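# Is there any point paying for a yearly plan on a streaming service that keeps dropping shows?

**Rhodri Parry**

I've had Pavico on the monthly plan since it launched, mostly for the old detective series and the Welsh-language dramas they bought in. They now keep emailing me to switch to the yearly plan. The sums look fine on paper, but I'm not convinced. In June they took down two series I was halfway through, with a small notice at the bottom of the app that I only saw afterwards. The help page says the catalogue "may vary", and as far as I can tell that means they can remove whatever they like and keep my money.

Has anyone gone yearly and then asked for a refund when something was removed? Did you get anywhere? And is the yearly plan the same as the monthly one, or do they sneak adverts in? I'd also like to know if Ernell is any better, as half of what Pavico has lost seems to end up there.

I watch on a Sutex box that is getting on a bit, if that matters.

---

**Jean Dow**

I went yearly and asked for a refund when they pulled a costume drama I'd signed up for. The answer was no. It took 4 emails to get that far, and the first three replies were the same paragraph with a different name at the end. They did offer me a month's credit, but only if I renewed for another year, so you can guess what I thought of that.

The terms say you are paying for access to the service and don't mention any particular show. I read them properly after the event. I doubt Ernell's are much kinder, whatever the banner on the front page says.

On adverts: the yearly plan had none when I joined. Then they started putting trailers for their own programmes before each episode, and those apparently don't count as adverts. Mine run before every single episode, even when I'm watching several in a row.
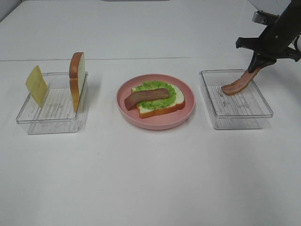
What I do now is pay by the month, and only when there's something I want to see. I keep a list, wait until there's enough on it to fill a few weeks, sign up, watch the lot and cancel. You lose nothing by cancelling straight away, as it runs to the end of the month you've paid for. They'll ask you if you're sure on three separate screens. Keep pressing the grey button, the bright one puts you back on the plan.

As for your box, check the list of supported models before you pay anyone for a year. My sister's older Sutex stopped getting app updates and she was told to watch on her phone.

---

**Olanrewaju Lawal**

ernell is the same but with worse subtitles. They boast about 500 series and I went through the drama section once and a good part of it was single episodes and "behind the scenes" bits listed as if they were shows. Don't go yearly with either.

---

**Luana Evangelista**

I'm a bit less gloomy than Jean, though not by much. If you watch something most nights then yearly does come out cheaper, and I've stuck with it. But I'd treat the saving as the only thing you're getting. Don't buy it for one title, and don't believe "only on Pavico" — that label was on the Venkataraman thriller right up to when it moved to Ernell.

Two practical things. Turn off automatic renewal on the day you join, under Account and then Plan, as it's switched on for everybody and the reminder email went to my junk folder. And if there's a series you really love, look for it second-hand on disc. I've got all of mine that way and it can't be taken off my shelf.

Rhodri, which two did they remove? If one was the lighthouse one, my library had it.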